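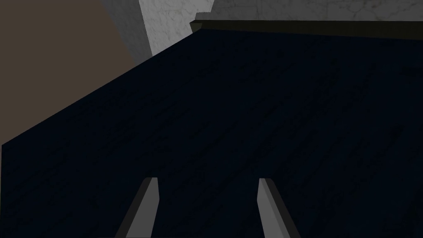
## Sorkby council tax thread, August

**1/** The district council set its revised budget last night. The band D charge for Sorkby goes up to £1369 for the year. That covers district services only, and the county and police shares come on top as usual.

**2/** The main cause is the sea wall at Plarkari. The repair contract was let in spring on one price and has come back higher after the second survey. The council had put nothing aside for that.

**3/** Finance lead Ertuğrul Aksoy told the meeting the reserve would have covered it three years ago. It was spent on the Ocampo Road depot. He did not say who signed that off and the chair moved on.

**4/** If you're in band A your bill is £972. Bands B and C are in the table at the back of the agenda pack, which is on the council site under Meetings and not under Budget, where most people will look.

**5/** There was a motion from the Binia ward councillors to hold the rise back by cutting the grants pot. It fell. Two of the people who spoke for it in the debate then abstained.

**6/** Parking. The resident permit goes up to £80. Visitor books stay the same price but you get fewer tickets in each one, so check before you buy.

**7/** Bins stay fortnightly. Garden waste is still a separate charge and they haven't set the new price yet.

**8/** The hardship fund carries on. The most any household can get is £1000 - that's a cap, and most awards are a lot lower. You apply on the same form as council tax support. Ask for a paper copy at the library desk if you can't do it online.

**9/** Someone asked from the public seats whether the wall money could be claimed back from the contractor. Aksoy said legal advice had been taken and he couldn't discuss it. I've asked for the advice in writing and expect to be refused.

**10/** New bills go out before the end of the month. If you pay by direct debit the amount changes by itself. If you pay by standing order you need to change it with your bank, otherwise you'll get a reminder letter for the difference.

**11/** Correction to post 5: one of the two abstained, the other had left the room before the vote. The draft minutes have it right.

**12/** Next full meeting is at 7pm in the Plarkari hall. Questions from the public have to be in by noon the day before.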